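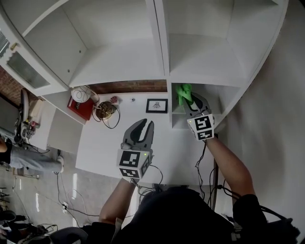
Shelves and storage at the Plivville toy library

The toy library in Cunha Road has now been open for a full year, and membership stands at 108 families. The catalogue has reached 1017 items, counting each jigsaw as one. We started with a single cupboard, so space has become the main problem.

At the meeting on 21 May 2022 it was agreed to change how things are put away. Until now toys have gone back on the shelves in the order they were first given to us, which made sense to the people who wrote the list and to few others. From August they will be sorted by age group, with soft toys and dressing-up clothes on the lower shelves where small children can reach them. Games with loose parts will go higher up.

Each item will have a new label with its number and the number of pieces. Please check the pieces before you bring something back. If one is missing, tell whoever is on the desk and they will write it on the card. There is no charge for a lost piece, but we do need to know – the next family will be looking for it.

Matilde Coelho is drawing up the new list and would like help with the labels. An evening or two would be enough. Tea is provided and there is parking behind the hall.

Loans stay at three weeks. The yearly fee stays at £13, and families who joined part way through the year will pay when their own year is up. Larger items such as the play kitchen and the balance bikes can be booked ahead, but only one at a time.

We can't take any more large ride-on toys at present. We would be glad of wooden puzzles, picture books in good condition and clear plastic boxes with lids that fit. We need 50 of the boxes, in any size up to that of a shoebox.

Aivar Pētersons has mended the wheel on the blue pushchair and it can be borrowed again. The marble run is still waiting for a part.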